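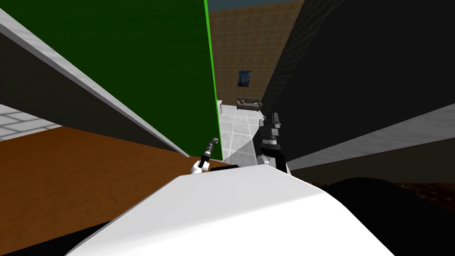 Many children ask whether a robot can tidy a home yet. The answer depends on the chore. A machine that vacuums a flat floor is already common, but a machine that walks into any house and puts everything away is not. One reason is that homes are full of small things to notice. A robot looking toward the next room may see a gray couch with one orange cushion on it. To straighten that cushion, it must find a path, judge the distance and close its fingers gently.
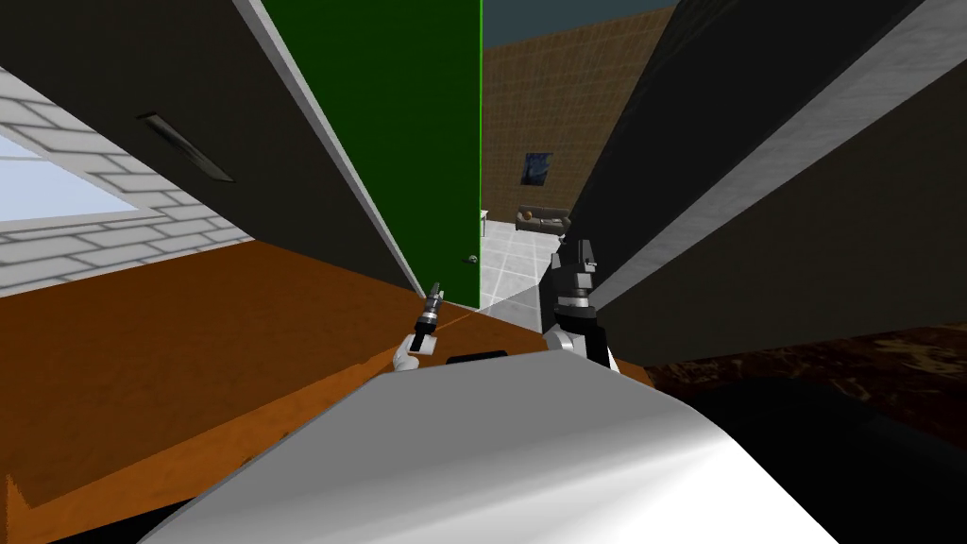
At the Tinville Children's Science Library, we explain that robots often practice inside a computer first. This is called simulation. A practice home is drawn by the computer, with walls, floors and furniture. If the robot drops a cup there, no cup is broken. It may try the same chore 250 times before lunch.
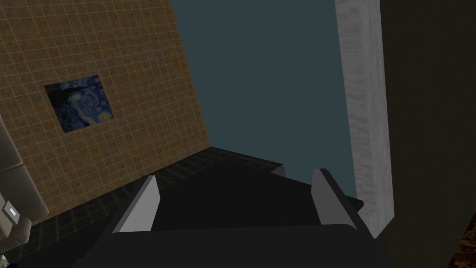 Shops are a little easier. Shelves stay in one place, and boxes of one product are all the same size. Even so, a soft bag of rice or a shiny bottle can be hard to grip – people learn this by touch when they are very young.
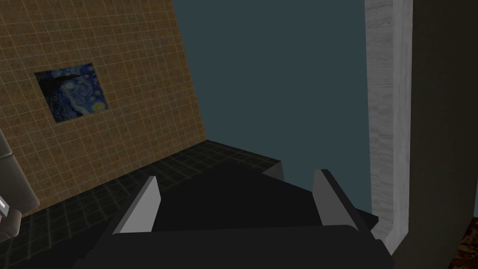
Engineers also test whether a skill learned in simulation works in a real room. Real floors can be slippery, and real lights make shadows that move. For now, most robots do best with one job they know well. Folding laundry, washing dishes and clearing a messy table are still being studied.

Page reviewed 9/7/22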